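Week 7 notes: leases, deposits and the stuff people forget to read

OK, so last time we got as far as signing, and I promised we'd do moving out this week (which is where the money goes missing!). Your reading is the Munitz chapter, and you can skip the tables.

A lease ends in two steps. The term runs out, and then you give back possession, usually by handing over every key you were given. I once kept a mailbox key by accident and got charged $25 for it, and yes, I'm still a bit sore about it. 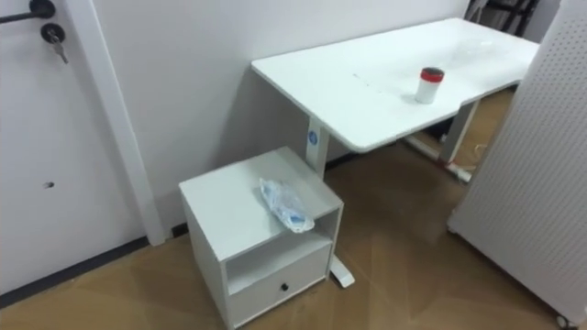
Jovita Magaña asked whether a landlord can keep the deposit for normal wear, and wrote that hers had tried to, over a faded carpet. Great question! Usually no. Faded carpet is wear, a burn in it is damage, and there's a big mushy middle that people end up arguing over.

For next time, read the Barajas lease, all of it, even the dull clauses, and mark any line that mentions cleaning. Bring your own lease too if you have one (black out the rent if you'd like). We'll start with clause 7.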